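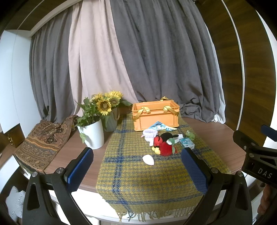
Tidy-up task, soft toys and a crate on a houndstooth scarf.

1/ Can a machine clear a surface like this yet? Partly. Notes below, one chore at a time. December 2025.

2/ Crate first. Rigid, open top, protruding rim. A good target for placing. The ribbons tied to it are the problem: one loops over the front left rim, one over the front right. Fingers that come in low will snag. Approach from above and the rim is usable.

3/ Small teal box: solved. Flat faces, known stiffness, any decent parallel grasp will do. Frog figure: close to solved.

4/ Plush is harder. The red, black and yellow one lies on its side with a thin black projection. Planners like to grab thin parts. Thin parts bend, the toy swings, the place pose is wrong.

5/ Our bench numbers on single rigid items: 98 percent picked, over 2,310 attempts. That figure does not carry over to cloth. Please stop quoting it as if it did.

6/ Crumpled fabric. Picking it up is easy. Folding it means finding two corners, and in a heap the corners are mostly hidden. Gert Van Wyk's group at Hindlow regrasps until one shows. It works. It takes 90 seconds per piece.

7/ The scarf comes last. Long, soft, tassels hanging over the front edge. Pull it with anything still on top and you have a new task on the floor. Order matters more than grip here, and most policies still get the order from a person.

8/ Plants: leave them. Trailing stems read as clutter to the Trundari segmenter. We mask both containers by hand.

9/ So: rigid items yes, plush mostly, cloth slowly. Retest in January with the softer pads.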